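This website uses cookies to keep you logged in and to count page visits. Accept | Settings

Print this page | E-mail this page

About the Ullevero Psalter Project

The Ullevero Psalter Project prepares study materials on the Book of Psalms for congregations, small groups and private readers. It was started by Jörg Stüber and Dirk Hagedorn, who had been teaching the same adult class in alternate weeks and found that their handouts did not agree on verse numbers. The first shared handout was a conversion table. It is still in print, now in its fourth revision, and is still the item we send out most often.

Our work falls under two headings. The first is the reading plan, which covers all 150 psalms in a fixed order and assigns each one a short introduction, a working translation and a page of notes. The second is Lament, a separate course on the psalms of complaint, individual and communal. Lament was split off from the main plan when the notes on Psalm 88 alone had grown longer than those on the whole of the Songs of Ascents. 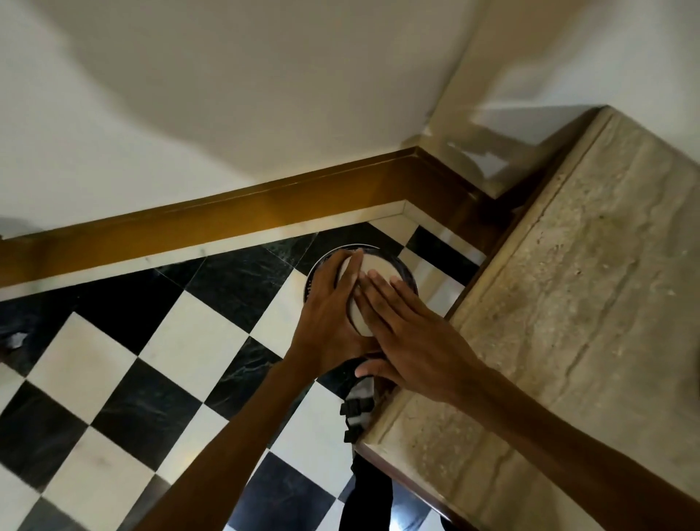

The working translation follows the Hebrew line division wherever English allows it. Superscriptions are printed as part of the text and are numbered as verse 1 where the Hebrew numbers them, with the common English number in parentheses. Selah is left untranslated. The divine name is set in small capitals. Where the Greek text differs in a way that changes the sense, the difference is given in the notes and not in the translation itself.

Each set of notes is drafted by one person and checked by another. The checker works from the Hebrew first and reads the draft second. Disagreements are recorded on a single sheet that stays with the file, and if a question is still open at the time of printing, both readings appear. At present the notes file holds 1,071 entries, of which 346 deal with questions of vocabulary. The rest cover structure, use in worship, and quotation elsewhere in Scripture.

We do not belong to a denomination. Our readers use the materials in Lutheran, Reformed, Catholic and independent settings, and the notes are written so that a group leader can add the teaching of his or her own church where it applies. Questions of authorship and date are stated briefly. We give the main positions and the verses on which they rest — longer treatments can be found in the commentaries named in the reading list. 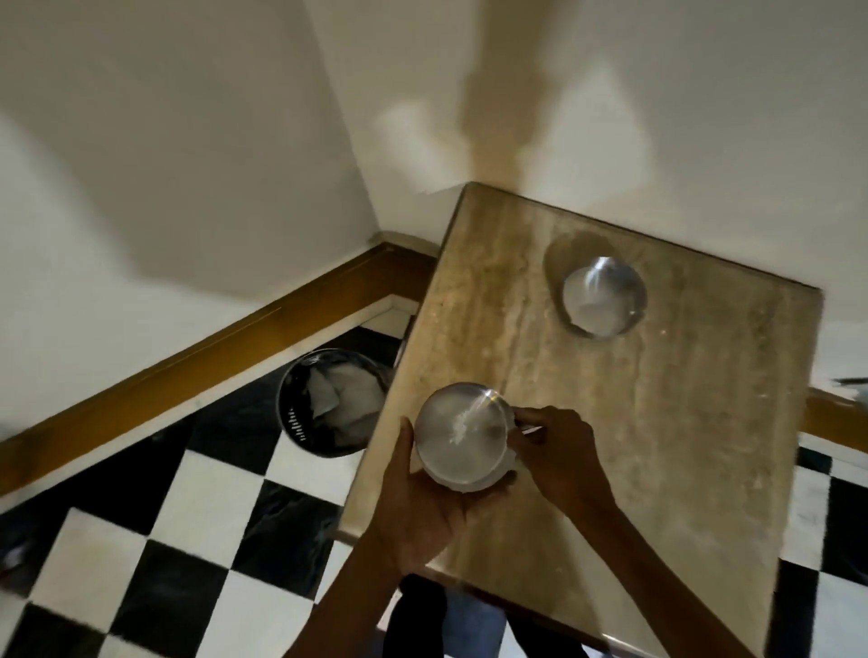
Do we need to know Hebrew to use the reading plan?

None is required. Hebrew words are given in English letters with a short gloss, and every note can be followed from the translation alone. Readers who do know the language will find the verse references sufficient to work from a printed Hebrew Bible.

Printing is done in two formats. The Ekberg edition is a stapled booklet, one per group of psalms, with a wide outer margin for writing. The Hellwig edition is the same text in large type, bound with a coil so that it lies flat on a lectern. Page numbers differ between the two, and leaders with mixed groups should refer to psalm and verse only. A print run is normally 500 copies. Orders of over 20 booklets are sent in one carton and should be placed a month ahead.

Corrections are welcome from any reader. Please give the edition, the psalm and the verse as printed, and quote the words in question. Corrections that are accepted go into the next printing, and a list of changes is issued every April. The list is cumulative — only the latest one needs to be kept.

Page last revised January 9, 2018

Contact | Order form | Corrections | © Ullevero Psalter Project | Back to top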